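Flisholm Workshops - Electrical and Housekeeping Inspection, Unit 7
Date of inspection: 06/05/2023
Next inspection due: June
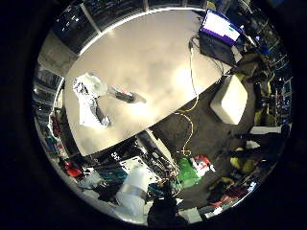
Portable appliances were checked by user inspection first and by instrument second, in the order given on the Clostumen sheet. Items are marked S (satisfactory), A (action needed) or N (not inspected). Comments are given only where the mark alone would not be enough. Laptops left open and running on the work tables, such as the black one at the corner of the light grey table, are entered under their power supply and not under the computer itself. Foil and wrapping left on the same table are a housekeeping matter and are entered under section 3. Fixed wiring is covered by a separate report.

Section 1. Supply and distribution

1.1 Distribution board accessible, cover secure - S
1.2 Circuit chart present and legible - A
Chart is present but circuits 5 and 6 are transposed. Correct and reissue. The old chart should be removed from the door pocket, where two earlier versions are also kept.
1.3 RCD test button operated - S
1.4 RCD trip time at rated current, limit 300 ms - S
All devices tripped well inside the limit. Readings are in the log.
1.5 Clear space in front of board - A
Pallet of Bilgin shelving uprights stored against the board. Moved during the visit. Floor marking recommended.
1.6 Blanks fitted to unused ways - S

Section 2. Portable equipment

2.1 Plugs undamaged, cord grips holding - A
One grip loose on the pillar drill extension lead. Lead withdrawn and tagged.
2.2 Fuse rating correct for the load - A
13 A fuse found in the plug of a desk lamp. Replaced with 3 A.
2.3 Flexes free from cuts, tape and joints - S
2.4 Laptop and charger supplies, casings intact - S
2.5 Extension leads not connected in series - A
Two leads in series behind the Clana compressor. Same comment as last time. A fixed outlet is needed on that wall; moving the leads does not settle it.
2.6 Cable reels fully unwound in use - N
No reels in use at the time.
2.7 Asset labels present and readable - S
Asset 829 had lost its label and was identified from the serial number. New label fitted. Label stock is low.

Section 3. Housekeeping

3.1 Walkways clear to full width - S
3.2 Work tables cleared of packaging and offcuts - A
Wrapping to go in the general bin. Foil is to be kept away from exposed terminals and battery contacts at all times.
3.3 Hand tools returned to rack after use - A
Rack about half full. Shadow board outlines are worn and should be repainted.
3.4 Liquids kept off surfaces with powered equipment - S
3.5 Vents on heaters and chargers unobstructed, 50 mm minimum - S

Section 4. Emergency provision

4.1 Emergency lighting, function test - S
4.2 Isolator for machine bay labelled - A
Label faded. Wording to match the circuit chart once 1.2 is closed.
4.3 Extinguisher suitable for electrical fires, in date - S
4.4 Electric shock poster displayed - S

Actions at 1.2, 2.5 and 4.2 to be closed before the June visit. Withdrawn items must not go back into use without a retest - a visual check is not sufficient for the drill lead.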